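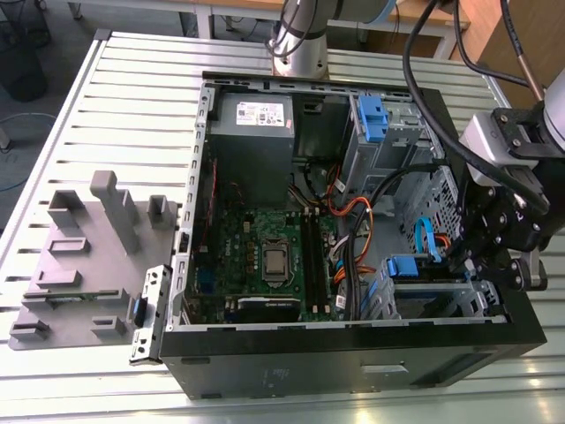

What stopped the memory removal runs this spring?
A force limit on the gripper that was set too high. It let the fingers keep pushing after they had hit the drive cage, and the arm went into a protective stop with the fingers jammed.

We logged 1,067 removal attempts at the Brurkach site before the fault, and 133 of them ended in that same stop! No one was hurt, and the arm itself checked out fine. Naomi Shemweta traced it to a settings file carried over from the Plideck trials (a great piece of detective work). She has cut the limit to 90 newtons, and the approach path now stays clear of the cage.

Still open: the cable snags. We'd like to keep the October milestone as it is and move the second cell's start back until those are sorted out.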